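How to run a paper bag lucky dip

I've done the lucky dip at the Trerside winter fair for more years than I care to admit, and every December somebody asks me how it's put together, so I thought I'd finally write it all down. It's cheap, it's cheerful, and the little ones adore it!

Start with the bag. You want a big brown paper one with a flat bottom, the sort that stands up by itself. Roll the top outwards a couple of times to make a thick rim — this keeps it open and saves small wrists from scratchy edges. Scrunch the sides as you go, and don't fret if it creases or tears a bit.

Next come the prizes. Small soft toys are lovely, and so are rubbers, bouncy balls and hair slides. Crumple up some scrap paper as well, to hide things under.

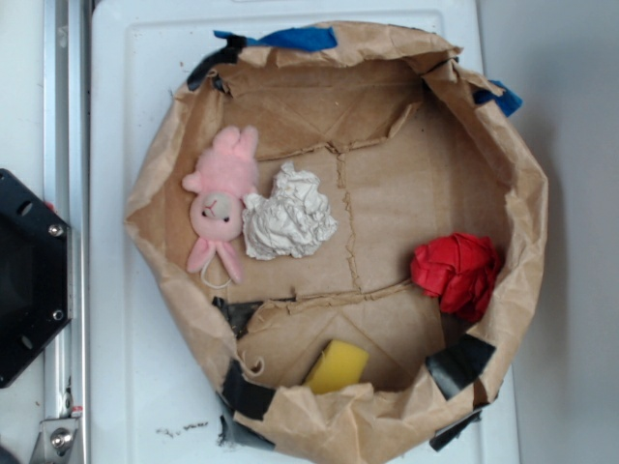 Keep back a third of your prizes in a box under the table and top up whenever things look thin. At the last fair we got through 368 goes, and I'd have been in a dreadful pickle without that box. Leave out anything tiny if you expect children under 3 (marbles especially, please).

Now for the rules, which ought to be short. One hand in, eyes shut, and whatever you touch first is yours. I let each child have one swap, mostly for the sake of peace in the queue.

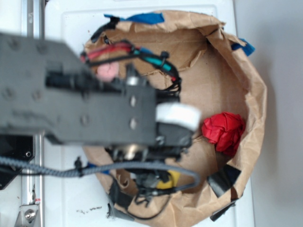 Lornine wrote in to say that at the Gatville fair they run two bags side by side, one for the under-sixes and one for everybody else, and that the queue moves far more quickly. I shall be trying it next time, if I can find a longer table.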